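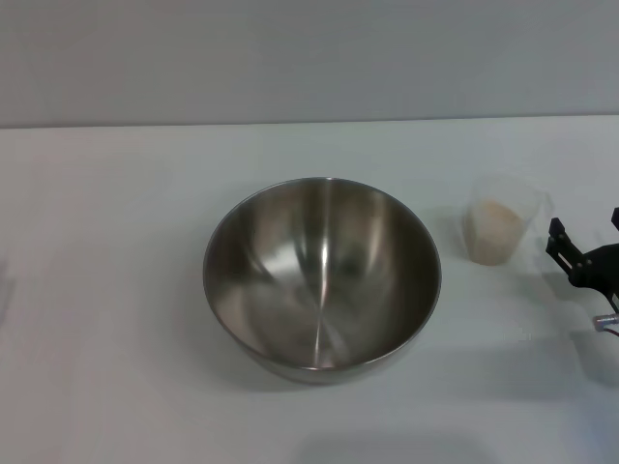 How do you teach a robot to pour?

Mostly by pouring for it, over and over, with a person steering the arm and the computer taking notes. The learning part comes later, overnight, and it only ever knows what those demonstrations showed it.

That was the short version I got from the lead researcher on the Flusodeo project, and I should have known the long version would take up my whole afternoon (no complaints!). I drove out to the lab in Brernby expecting a talk about motors. We talked about grain instead, and about why a cup of the stuff is so much harder to deal with than a block.

"A block is where you left it," she told me. "Grain has opinions. You tip the cup and for a while you get nothing, and then half of it goes at once."

Her team collected 598 demonstrations of a person pouring by remote control. Then they trained the robot's controller two ways. The first way used every run, good and bad, all weighted the same. The second way is the one they're excited about: they cut each run into stages (reach, grip, lift, tilt, return) and let the controller learn each stage from whichever runs did that bit well. So a run with a sloppy grip but a lovely slow tilt still gets used for the tilt.

I asked if that wasn't just throwing out the bad data with extra steps. She laughed and said a reviewer had asked the same thing.

"If we threw out every run with a mistake in it we'd have 55 left," she said. "We tried that. The robot got very good at starting and then froze the first time anything was a little off, because it had never seen anybody recover."

I loved that, and I made her say it again so I could get it down right. The mistakes are where the operators fix things, and the fixing turns out to be worth keeping.

Then we got to the numbers, and she slowed down, the way careful people do. They ran the same test with 8 cup positions and five tries at each. The version trained by stages beat the everything-together version at all but one position. The exception was the spot farthest from the arm, where both did badly. She thinks the wrist simply runs out of room there. She'd like to be sure before she puts it in print, so that's the next job.

What about spills? They weigh what lands in the bowl and compare it with what was in the cup. "People want a video where it goes in," she said. "I want the scale. A pour can look beautiful and leave a spoonful on the table."

The code for splitting up the runs is called Grarnach, and no, she wouldn't tell me where the name came from. A second group, at Ebrahimi, has been trying it on scooping since January. She hadn't seen their results yet and wouldn't guess at them, even when I pushed a little.

My last question was whether she cooks at home. She does, a lot, and she says she now watches her own wrist whenever she pours out lentils. "I stop way earlier than I thought I did," she said. "I'd like to get that into the training somehow, but I don't know how yet."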